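4. Budgeting for a Cell That Moves Bottles

4.1 What the money was for

The purchasing plan began in June as a single line reading "robot, gripper, misc." and ended as 2 spreadsheets that disagreed with each other. We report both, since the disagreement taught us more than either total. The task the cell was bought for is modest. It handles soft-drink bottles and a serving tray on a flat white table, and a person with a free hand would do the same work without looking up from a phone. The question for this section is what it costs to have a machine do it, and which of those costs we failed to see coming.

We sorted every purchase into three bins: the arm side (arms, mounts, controllers), the contact side (fingers, pads, wrist cameras), and what the second spreadsheet calls "stuff," meaning the table, the lighting, the tray and the drinks. Vendors will happily quote the first bin within a day. The second takes longer, and the third is never quoted at all.

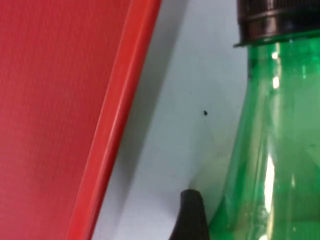 Figure 3. Gripper finger at the shoulder of a green bottle, wrist camera view.

The contact side deserved more of our attention than it got. Our first plan set aside 2 spare finger sets for the whole project, a number arrived at by asking how many would fit in the drawer. Kirberg offered a warranty on the arm and its controller, and excluded anything that touches an object. We read this clause only after signing, and came away with a certain respect for whoever wrote it. The revised plan treats fingers the way an office treats printer ink, as a steady and slightly insulting expense. We now order a set for every 1,000 grasps and review the interval when the old ones come off.
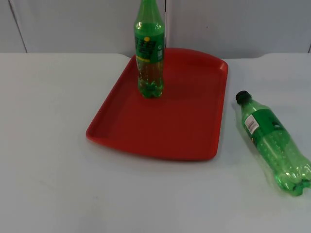
Consumables were the line we argued over longest. The first spreadsheet had none, on the theory that a bottle is a thing you already own. The second allowed for 30 bottles, which the purchasing office returned with a polite note asking if this was catering. Part of the trouble is that one product code covers several different objects as far as a gripper is concerned. An upright bottle with some brown liquid left in the bottom and an empty one lying on its side on the table call for different approaches and different grip forces, and each fill level we want to test has to be kept on hand. Sealed stock also has to be bought again once it has been opened, and our lab is no better than any other at leaving opened soda alone. We settled on a standing order, with fill level entered as its own column.

Two suppliers were asked to price the complete cell. Vistia quoted an integrated package with arms, table and software, and would not separate the parts. Cillo quoted each bracket by itself, down to the screws, and would not add them up. We did the addition ourselves over an afternoon and found the two offers closer than either sales team had suggested. The choice came down to lead time and to who would pay for a return visit if the calibration drifted. 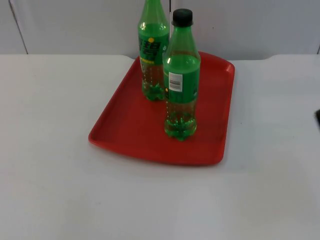
Cillo won on the return visit. Its quote left out the table, so we bought one separately and discovered that tables have lead times too. Floor space, power and a second network drop were charged to the building and do not appear in either spreadsheet, a courtesy we do not expect to be extended twice. We also added 15 percent for contingency, over the objection that contingency is what people write when they have stopped thinking. That was fair, and we spent all of it.

4.2 Planning for the second cell

A second cell, codenamed Sakai, is now being costed. Our draft plan doubled the arm side and left everything else alone, on the assumption that fingers, fixtures and drinks could be shared between the two.

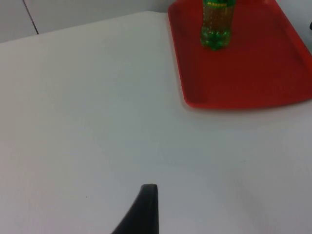

Parveen Dewan, commenting on that draft, wrote that two cells sharing one set of spares is one cell with a very expensive decoration, and asked to see the staffing line. There was no staffing line. The current version has one, covering resets, cleaning and restocking. It is larger than the entire contact side, and it was the only figure the purchasing office approved without a question.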